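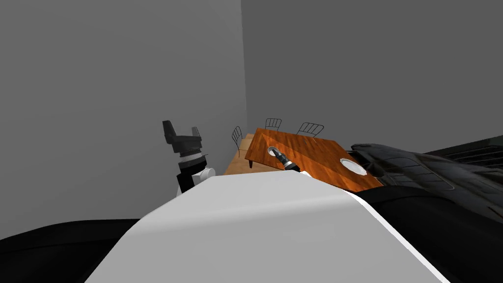 Commercial Property | Leasing

Gurden has signed for 3000 square metres across two floors of the Rasudik building, ending a search that had run since its current sublease went to notice. The term is 17 years with a break right at year four, exercisable on 20 weeks' written notice. Base rent was not disclosed.

The lease is net, with outgoings apportioned by lettable area and reconciled annually. Prornerine, which manages the building, will upgrade the riser capacity and chilled water supply before handover. Fit-out remains at the tenant's cost, less an incentive taken as rent abatement. Make-good is limited to removal of partitions and data cabling.

Soon-im Hwang of Triệu acted for the tenant. She said the floor plate was the deciding item, as the software and hardware teams currently sit in separate buildings and the centre-core layouts inspected elsewhere would have split them again.

Amirul Sembiring, leasing manager at Prornerine, said one part-floor remains available on level 4, with existing kitchen and end-of-trip access. Inspections resume in January by appointment.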